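Ticket 104: Guest room bedding, duvet slides around inside its cover and the top sheet won't stay tucked
Status: Solved
Opened by: Mal-soon Ji
Helping: Kyung-tae Han
Room: Peleck House, the four-post room
Last updated: 2020-10-27

Mal-soon Ji wrote:

Hello! First, I love this room. The carved posts, the striped wallpaper, the chaise, all of it. Making the bed in it is another matter. The Serero duvet slips down inside the cover and leaves the top end flat and empty, and the lump collects at the foot. I shake it out, it looks wonderful, and by morning it has gone south again. The top sheet also works loose on the side by the lamp.

Tried so far:
Turned the cover inside out and did the roll method. Neat trick, same result by morning.
Washed the cover again in case it was stretched. No change.
Tucked the sheet deeper under the mattress. Held for 2 nights.

Kyung-tae Han wrote:

Great notes, thank you! Can you check the inside corners of the cover for ties? The Seol covers we bought in August should have them. Older Cernia ones don't, and the two got mixed up on the linen shelf.

Mal-soon Ji wrote:

Thanks, I'll go and look at the corners.
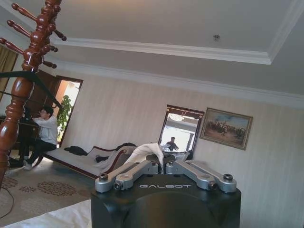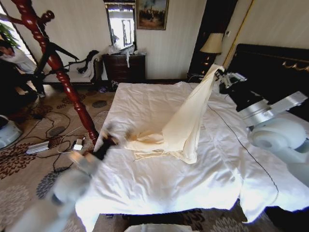

OK, corners checked. No ties at all, and the label says Cernia. So I've been fighting the wrong cover this whole time! I went through the shelf and found a Seol one the same size, folded in with the tablecloths. It has a tie in every corner and I'm very happy to see them.

One question before I put it on. The duvet has loops on the corners but one has come unstitched. Does that matter?

Kyung-tae Han wrote:

Yes, fix that one first if it's at the head end. A few stitches with doubled thread will do. If you can't get to it today, turn the duvet so the bad loop is at the foot.

Then go in this order:
1. Cover inside out, flat on the bed, opening toward the foot.
2. Duvet on top. Tie the two head corners, double bow.
3. Reach in, take hold of both tied corners, and flip the cover back over.
4. Tie the foot corners and close the buttons.

For the sheet, start at the foot and fold the corners like you're wrapping a gift. Then do the long sides. With a post at the corner you have to bring the sheet inside it, and people tend to leave too much slack there. Pull it snug before you tuck.

Mal-soon Ji wrote:

Stitched the loop, tied all the corners, did the flip. What a difference! It went on in one go and the top end is nice and full. The gift wrap fold took me a second try, mostly on account of the slack at the post, exactly where you said.

I'll leave it 8 nights before calling it fixed.

Mal-soon Ji wrote:

Back with good news. The duvet hasn't moved at all. The sheet came out a little on the lamp side once, and I had rushed that side, so I redid it and it has stayed put. The Cernia covers are now in their own pile with a note on top. Please close this one, and thank you!

Kyung-tae Han wrote:

Wonderful, closing. I'll add the tie check to the bedding page. If the stitched loop gives out again, reopen this ticket and I'll bring over some cotton tape.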